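Open afternoon at the Jalali student robotics club

The Jalali club opened its doors on 2nd June, and I went along for most of the afternoon. It meets in an old house on the north side of town, where the student teams have a room each on the second floor and share the kitchen downstairs. Visitors signed in at the front hall and were told to wander.

I started with the Rendus team, which works on picking up small things and putting them into a sorting tray. The arm and the tray are both printed. 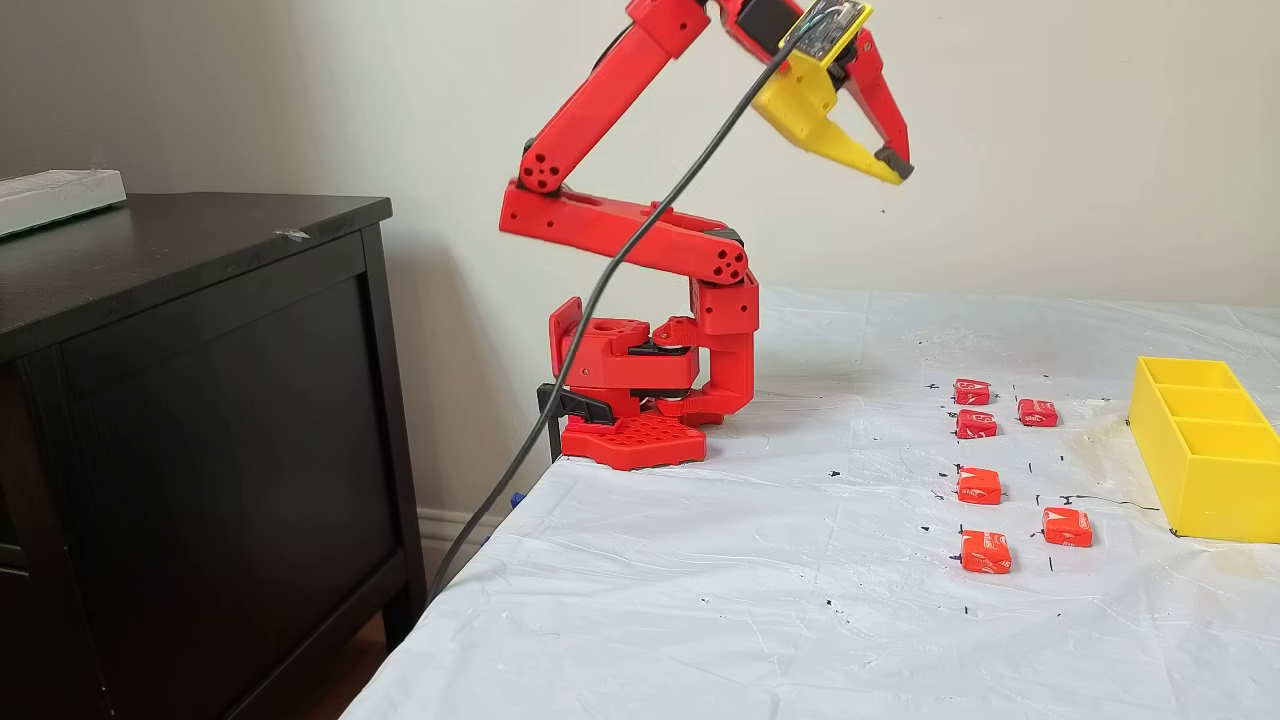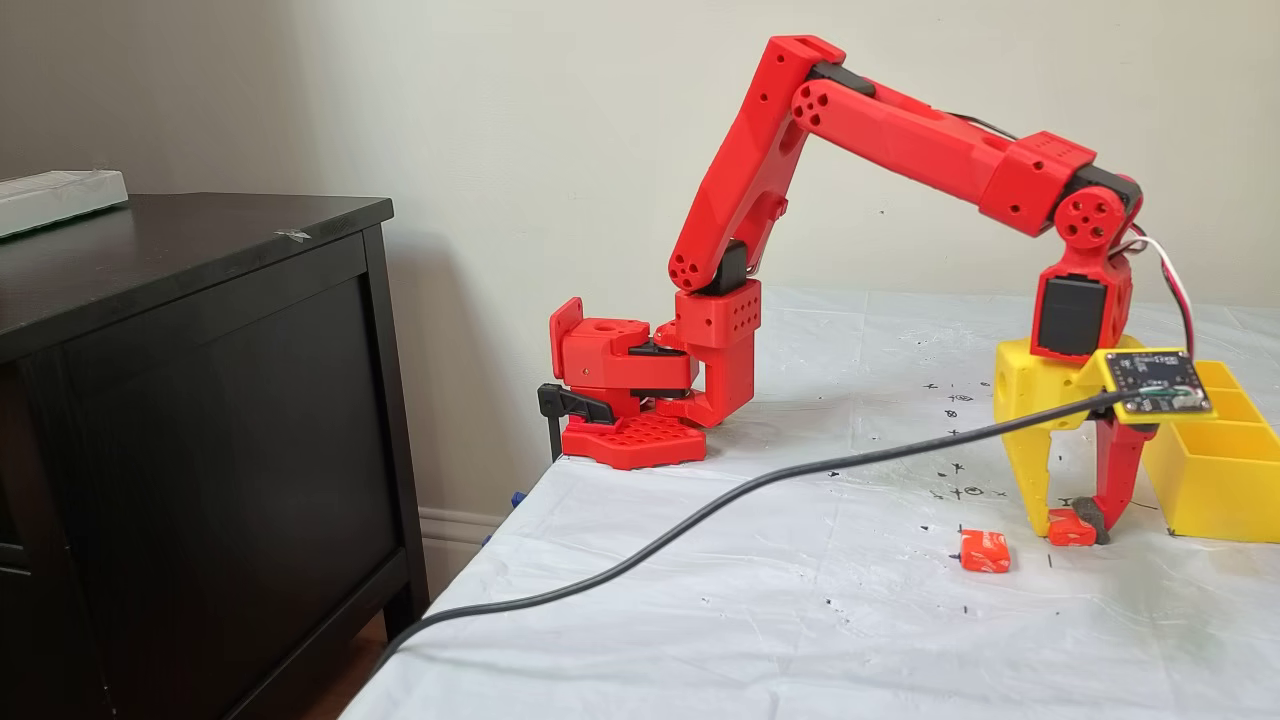
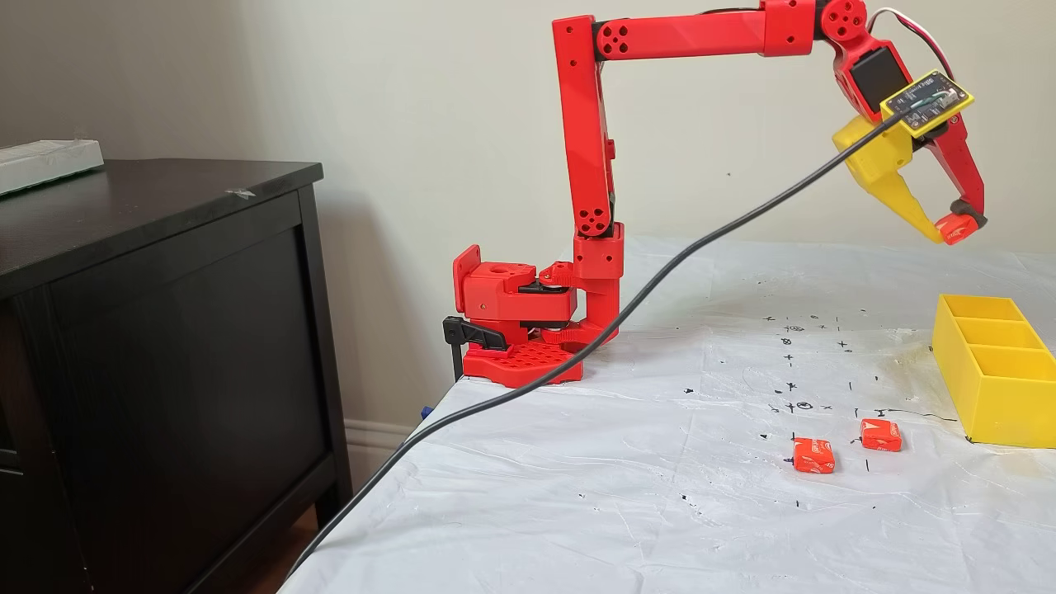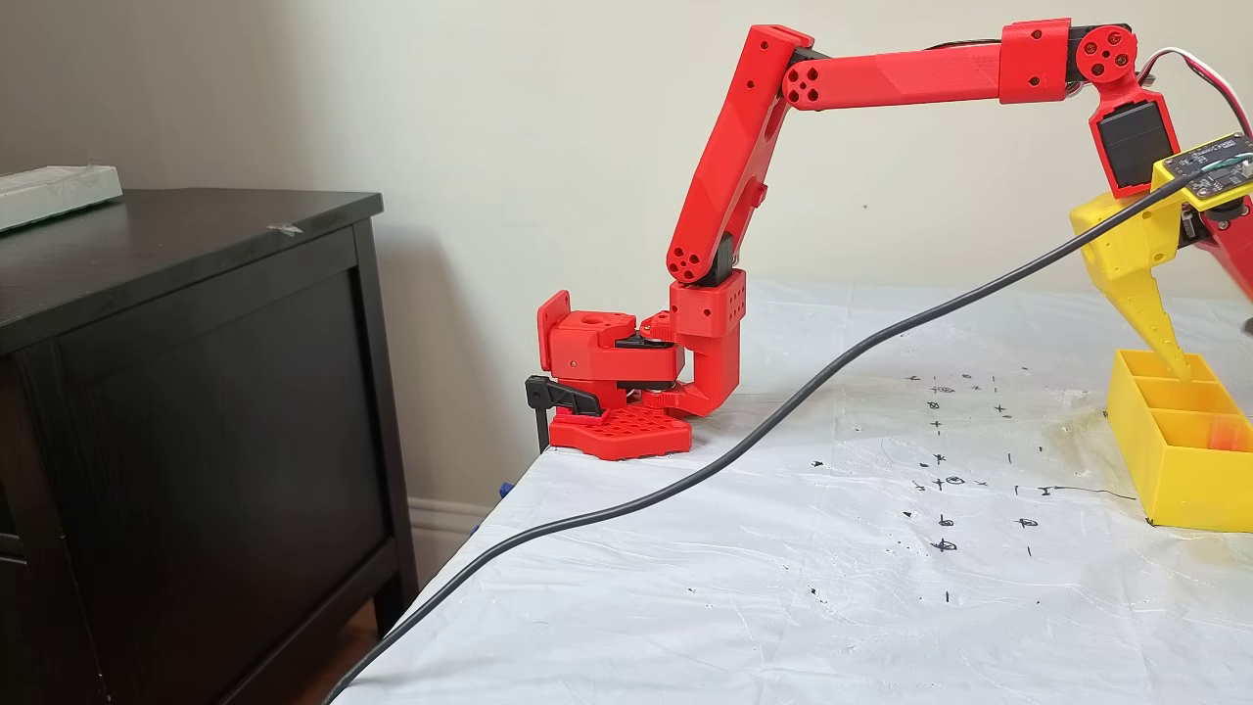
Rendus, the red arm, at the team's table.

The club started in February of last year with 6 members and now has 20, most of them in their last two years of high school. There is a fee for the year, which covers filament and servos. Anything bigger has to be raised by the team that wants it. The Rendus team sold baked goods at two football games to pay for motors.

I asked how the arm is taught. One of the students explained that they move it through the job by hand over and over, record every joint, and train a program on the recordings. The first program was trained on cubes only. It did well with cubes and badly with candy, so they went back and recorded candy too. Wrappers are the hard part, I was told. The ends fold over, and the fingers can close on a bit of wrapper and miss the chew inside. Cubes are easy by comparison, apart from landing at an angle.

The marks on the plastic sheet are for placing the pieces. The students want each starting position to be one they can go back to, so that a bad run can be repeated. They admitted that the sheet has been in use for too long and that the older marks don't mean anything anymore. A new sheet is on the list.

Across the hall was Plalturis, a wheeled robot built for a line-following contest in the fall. It was in pieces when I got there. The students had pulled the front sensor board and were waiting for one person to finish soldering, so there was no demonstration, but they had the course rolled out along the hallway and let the younger visitors push the chassis around it. The team lost points last year on the sharp left turn near the end. Their answer is to slow down earlier, and they had a page of times taped to the door to show what that costs them.

The third room belongs to Niravico, which is more of a software project. Two students are writing a program that keeps track of which parts the club owns and who has them. It reads a label on each bin. Half the bins don't have labels yet. I thought this was the most useful thing in the building, though it drew the smallest crowd.

Downstairs there was a table with coffee, lemonade and sandwiches, and a short talk at three o'clock about joining. The main points were these. Students can start at any time of the school year. No programming is needed at first. Everyone spends the first month on printing and assembly, including people who say they only want to write code. Parents are asked to give one Saturday a year to cleaning and repairs.

Somebody asked about safety. The arms are small and slow, but the club has a rule that one person stays by the power switch whenever a motor is on. Safety glasses are required for soldering and cutting. The soldering bench is in the back porch with the windows open, which must be cold in winter.

A few practical notes for anyone thinking of visiting. Parking is on the street only, and it fills up when the church next door has something on. The stairs to the second floor are steep and there is no elevator. The club says it will bring one of the arms down to the kitchen for anyone who can't manage the stairs, if they call ahead. The next open afternoon hasn't been set yet, but it will be after the fall contest, and the date will go up on the board by the front door.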